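Thread on telling fired ceramic print from cold organic ink on brewery glasses. Most of what gets argued about in sale listings comes down to this one point, and the tests are simple. Mostly pint and half-pint tumblers, some stemmed.

Background for anyone new. A decorated glass is normally one of four things: screen-printed with ceramic enamel and fired, decorated with a ceramic transfer and fired, printed with organic (UV-cured or low-bake) ink, or sandblasted/etched with no colour at all.

Fired enamel is powdered glass plus pigment. In the kiln it melts on to the surface and becomes part of it. Organic ink is closer to paint. It sits on the surface and holds on by adhesion, helped by a primer or a flame treatment.

First test, fingernail. Run a nail across the edge of the print at a right angle. Fired enamel has a low, rounded edge and the nail rides over it. Organic ink on a tumbler often has a squarer edge and the nail catches slightly. A thick old enamel will also catch, so don't stop there.

Second test, the inside. Look through the glass at the back of the print with a lamp behind you. Fired colours tend to look slightly duller from the back than the front. A white backing layer tells you about the design and nothing about the ink. I see this mistake every week.

Third test, sound. A steel pin drawn lightly over enamel ticks like it does over bare glass. Over organic ink it goes quiet. Use the underside of a letter or a border, never a large flat area, and never someone else's glass.

Solvent tests: please don't. I know acetone on a cotton bud is quick. It also takes the gilding off a rim line if you slip, and cold gilding is on more Vasiliauskas stemware than the listings admit.

Wear patterns help more than any of the above. Enamel attacked by dishwasher detergent goes matt first, then chalky, then thin. The outline stays where it was. Organic ink keeps its gloss for longer and then leaves in flakes, usually from a corner of a letter.

So a badge that is faded evenly with crisp edges is most likely fired. A badge with full colour and a missing serif is most likely not.

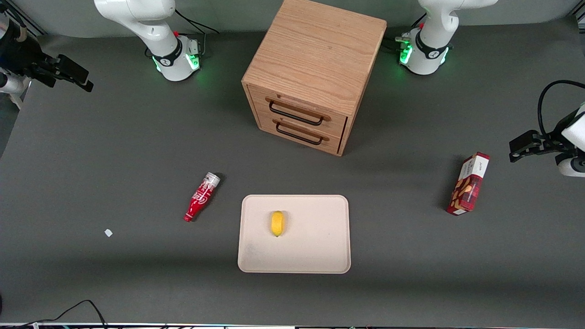 Laine Kairys
Breweriana cataloguer, Bromgate

Gold needs its own post. Bright gold is a liquid preparation fired at low temperature and the film is extremely thin. It rubs off in normal use even though it has been through a kiln. Worn gold on its own is not evidence of a cold print.

Same for some reds and oranges. The older cadmium-based enamels are less resistant to acid than the blues and blacks next to them. On a three-colour badge you may find the red gone matt and the black still glossy. All one firing.

Now the case that started this. Povilas Avotiņš sent me a photo set of a Brandia tumbler, straight-sided, blue and white badge, no handle, sold to him as an early fired example. Price was at the top of what that shape makes.

The badge had full gloss and two flakes out of the lower border. The flakes had straight sides. Under a 10x loupe the glass beneath was completely clean, with no ghost.

The ghost is the thing to look for. When enamel wears away it leaves a faint etched shadow where the flux reacted with the surface. Breathe on the glass and it shows up in the condensation. No ghost under a missing patch means the colour was never fused.

Conclusion: organic ink, so a later issue of the same badge. It is still a decent glass. It is simply not the one described, and the seller (who had it from a house clearance) refunded the difference without argument.

Manouchehr Safavi asks whether the base stamp would have settled it. Not for this one. The blank came from the same mould for both issues, so the maker's mark in the base is identical. The base dates the blank. The print can be any amount later.

Related point. Capacity marks are applied separately from the badge in a lot of factories, sometimes on a different line. I have glasses with an enamel badge and an etched line, and glasses with an organic badge and an enamel line. Don't date one from the other.

On transfers. A ceramic transfer is printed on paper, slid on wet, dried, fired. Look for tiny pinholes or a fold line where an air bubble was trapped. Direct screen print has neither. What it has instead is a slight overlap or gap at the seam if the design goes right round.

Stemmed glasses with a curved bowl are more often transfers, as a flat screen does not like a double curve. Tumblers and straight half-pints are more often direct print. There are exceptions in both directions.

Indrek Kuusk pointed out last time that I never give a cleaning method. Lukewarm water, a drop of washing-up liquid, soft cloth, dry at once. No soaking. No dishwasher, and that includes the glass programme.

Limescale on the inside: white vinegar diluted one to five, poured in to below the level of any rim decoration, ten minutes, rinse. Keep it off the outside. Acid on enamel is how the reds go.

Storage. Upright, not nested, not rim down on a hard shelf. Nested tumblers rub at exactly the height where most badges sit. You can see a ring of scratches through the middle of the lettering on half the pub-surplus glasses that come up.

Acid-free tissue between rows is fine. Newspaper is fine for a move and bad for years. Bubble wrap against an organic print can leave a pattern of circles in the ink. I have one Toltell half-pint like this and it has not polished out.

The list now stands at 2,299 entries, of which 397 still have the print method down as "unknown". Most of those were entered from old sale photos and can't be settled without the glass in hand. If you own one, the three things I need are: front under raking light, print edge through a loupe, base mark.

Yvonne Sedgwick is checking the stemware entries against the glasses themselves and has moved several from "fired" to "organic" since January. Corrections go in with the date and who did the checking. The old reading stays in the notes column.

Someone will ask about UV torches. Some organic inks fluoresce, some don't, and certain optical whites in modern enamels do as well. I stopped recording it.

Next thread will be frosted bands, acid-etched against sprayed. Photos of anything with a frosted band and a worn patch would be useful before then, base mark included.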